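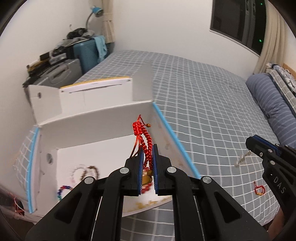

Kenza Hamdy guarda las pulseras en una caja de cartón blanca y las ordena encima de la cama. «En la mesa se me ruedan las cuentas», explica. Empezó en Trirnden con un puesto de 2 metros y hoy tiene 86 modelos.

Las de cordón rojo con colgante dorado son las que más le piden. Las trenza ella y las cierra con nudo corredizo. «Sirve para cualquier muñeca y no hay que soldar nada». Las de cuentas, rosas, azul oscuro o de madera marrón, se las ensarta Annatjie Potgieter, su socia desde marzo.

¿Se enredan? «Las de cordón, siempre. Las saco de una en una y las dejo estiradas sobre la sábana». Antes usaba bolsitas sueltas, pero perdía tiempo abriéndolas.

El último pedido de la tienda Zerine fue de 47 piezas. Potgieter quiere cambiar de caja. Hamdy no: «Esta tiene manchas y cinta azul, pero caben todas».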